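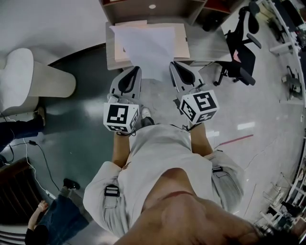 **Moving from sole owner to a holding company, is it too early?**

I run a small wholesale business in Utow, packaging supplies mostly, under the name Crabtree. Last year I also bought a share in a tea packing unit called Vamitz. Now my accountant proposes that I create a holding company which will own both. She says it is cleaner. The cost she gave me is 3,539 for the formation and the papers, and after that 1,579 each year for the extra accounts. For a business with 6 employees this feels heavy to me. Has anyone done it at this size? I must give her my reply before the end of January.

*posted by utow_wholesale*

---

**ledgerfox**

I did this four years ago with two companies, a bit bigger than yours. The main benefit for me was that profit from one company could go up to the holding and then be lent to the other, without passing through my own pocket and my own tax. If you never plan to move money between Crabtree and Vamitz, you will not feel this benefit.

Some points I would check before you answer her:

- Do you own enough of Vamitz? In my country there is a minimum share before dividends go up to the holding without tax. I don't know your rule, please ask her for it in writing.
- Read the shareholder agreement of Vamitz. In mine, the other partners had to agree before I could transfer my shares, even to my own company. It took almost the whole spring.
- Your bank. If you have signed a personal guarantee for a loan, it does not disappear with the holding.

Also ask if the yearly price includes the tax return of the holding. My first quote did not include it, and I was not happy when the second bill came.

---

**pallet77**

too early imo. wait until you want to sell one of them

---

**quietmargin**

I don't fully agree with waiting. If the value of Vamitz grows, the transfer can become more expensive later, depending on how your tax office looks at it. A friend waited and paid for a valuation which cost more than the formation.

For the forms I used Flirnidis, which was cheaper than my accountant, but they only prepare the documents and give no advice. I would not use them for the share transfer part.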